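Can a Robot Clear Your Table?

You may have seen a video of a robot tidying a kitchen. Before you believe it, ask how many times it was filmed.

The Brustlow club is building a gripper at home. A gripper is a robot's hand, and this one has just two fingers. Pinching sounds easy. Try it with a paper cup. Squeeze too hard and it crumples. Squeeze too softly and it drops.

The club wrote down 40 tries in October. The gripper held on in 30 of them. Would you let it carry your juice?

A cup lying down is harder than a cup standing up, and it can roll away too.

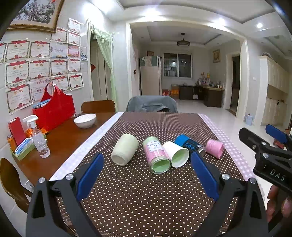
Two black fingers with blue pads, and a row of cups and containers lying on their sides.

Try it yourself: pick up a paper cup with two pencils. Write down every try, even the bad ones.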